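# Bedside corner, project write-up

6th September

I picked the bedside corner for my room design project because everyone said it would be easy (it wasn't!). My brief was a guest room for the Plutholm, a small hotel idea I've been working on since January, and I wanted to know what a person can reach for when they're half asleep.

I went for a round table over a square one, mostly for my shins. It's got a drum shape, light wood and thin black metal legs, so you can still get a hoover under it. The phone goes on top. The sockets are low on the wall, which looks tidy on paper, but then you've got cable to deal with and I hadn't drawn any of that on my plan!

The table, phone and wall plates:

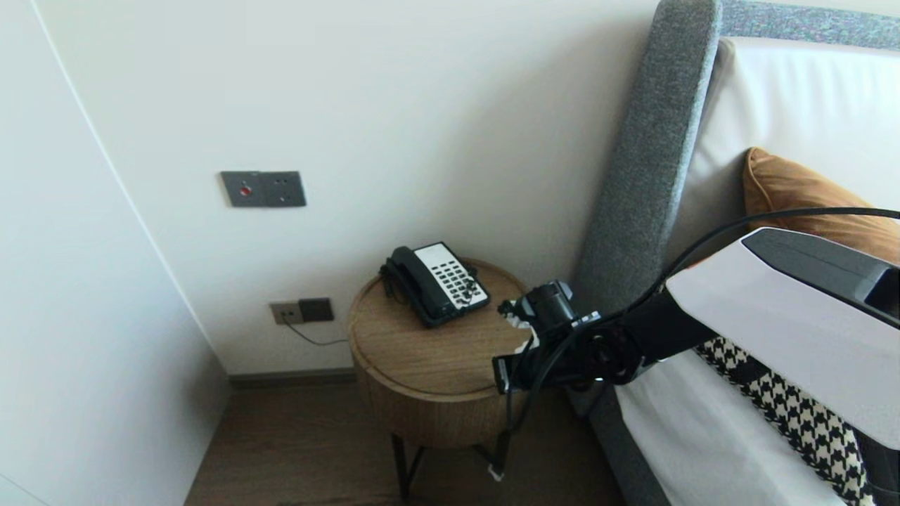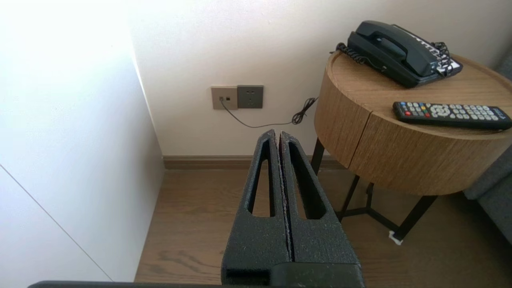
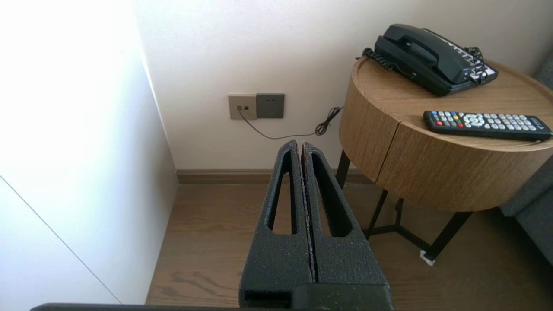
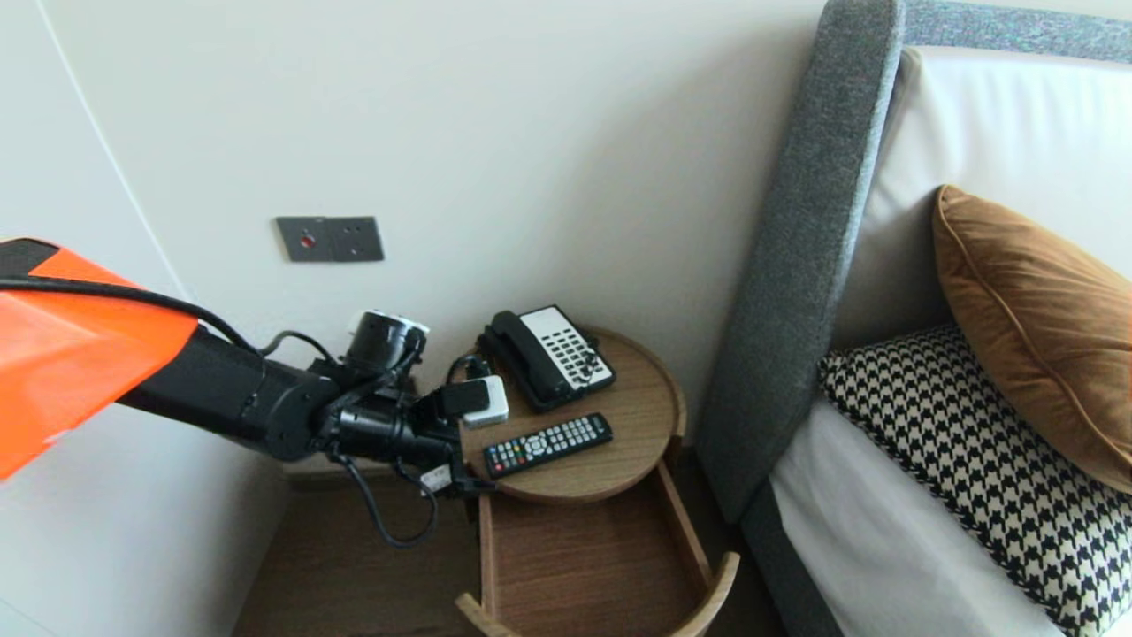 My first plan, Ayaaba, had the bed too close to the wardrobe, so I moved it over and gave the table a proper gap. If I did it again I'd put one socket at table height and ask for a shorter phone lead. I'd also like to try a darker wood, though my tutor thinks it would get lost against the floor. I've left both versions in the folder, with the floor plan at the back.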